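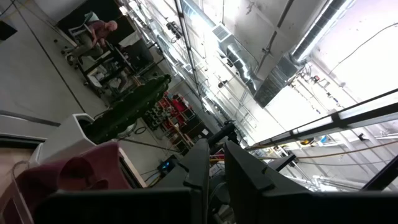 Gurnon is looking for testers. We sell a two-finger gripper kit that picks up clothes and shoes and puts them down again, most often where you asked. Soft goods are the hard part – a shirt has no handle, and a slipper has opinions. 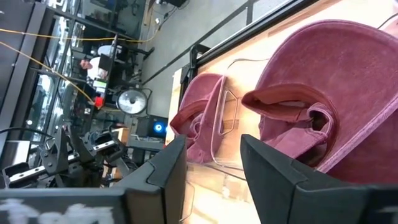
You get the kit on loan until September and a direct line to Adaeze Ezeani, who wrote the manual and would like to hear which page lost you. We get your logs, your complaints and 294 completed picks. No robotics degree needed, though you should own a screwdriver. Pay is $605. Write to Madhu Mathur by 7 March 2020.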